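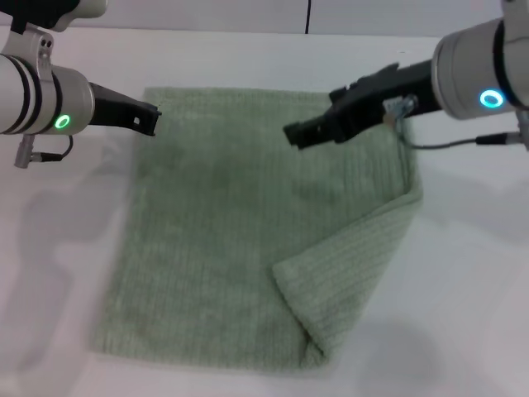
Home Galleries Towels Linen Contact

Folding table, Brekivport

Zainab Dauda keeps this gallery for the Rekholm linen room. It covers the ordinary work – towels spread out, turned over and folded – and it was last added to on 4 November 2021. Larger prints can be had from the front desk at Brekivport, where the July set is also kept.

Sage-green towel, square, on the white table. One corner is turned back over the rest and the ribs in the terry run diagonally across the flap.

The linen room has 41 of the square towels in its stock book and folds them all the same way: in half, in half again, then on to the shelf with the fold facing out. Bath sheets are done on the long table by the door.

Pale grey, very close, with two thin dark lines running from top to bottom. A short branch comes off the right-hand one.
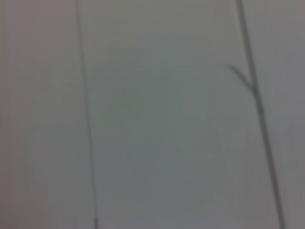
Clumus supplied the shelving for the finished piles and Oyelaran does the laundering. Deliveries come up in the goods lift before 11 and are checked against the sheet. Anything with a pulled thread goes into the mending box, and the rest is folded the same day.

Next gallery: pillowcases and table linen.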